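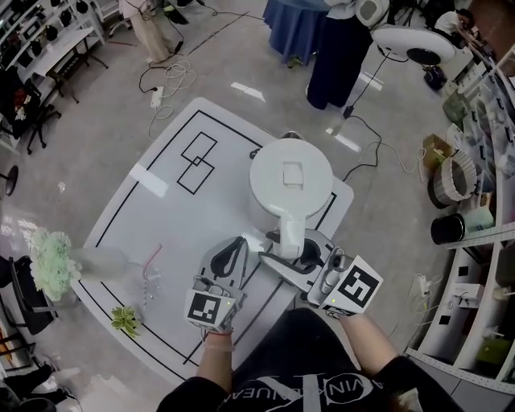 White table with taped border, cables on the floor behind it

Walk-through checklist – demo room, Jallberg
Tuesday round, Oct 28, 2025
Checked by: Kęstutis Dzene
Marks: OK / Fix / Watch

1. Cables and power

Power strip on floor: Fix
It works fine, but it sits right out on the gray floor with white and black cables bunched up next to it. People stand and walk close to there. Please move the strip under something and run the cables along the wall. We have 6 floor covers left in the Kitico box, so let's use them!

Ring light cable: Fix
I love having this light in the room, it makes such a difference in the afternoon. The cable trails down the stand to a plug on the floor, though, and that is an easy one to catch with a foot. Tape it flat.

Cord jackets and plugs: OK
Went over each one by hand. No cuts, no loose pins.

2. Tables

White table, taped border: OK
Great idea to tape the border, whoever did it. Very easy to tell what belongs inside the line. Pressed down all four corners and they hold. Top wiped with the Rieger spray.

Drink on white table: Fix
Clear plastic cup with a red straw. Cups with lids only on this table, or better yet on the side counter.

Flowers and small potted plant: OK
Please keep both! The pale green flowers and the little succulent cheer the place up a lot. Water the plant at the sink, away from the power strip.

Round table, blue cloth: Watch
Cloth is clean. Check that the hem stays off the floor when chairs get pushed in.

3. Stands and shelves

White tripod: Watch
Legs locked when I tried them. It stands where people like to stop and talk, so back it up a step when it isn't needed.

Ring light stand: OK
Base is steady.

White shelving: OK
Nice straight rows – thank you. Brackets tight. Nothing heavy on the top shelf.

4. Ways out

Main door: OK
Opens fully, sign lit.

Side door: Fix
Two Brutetti cartons in the way again. I moved them to the hall closet, but they need a real home.

Walkway width: Watch
About 4 feet at the narrow spot by the round table. Good enough, and it gets better once the cables are moved.

Re-check of the Fix items on the next round. Full inspection with the extinguisher service in January.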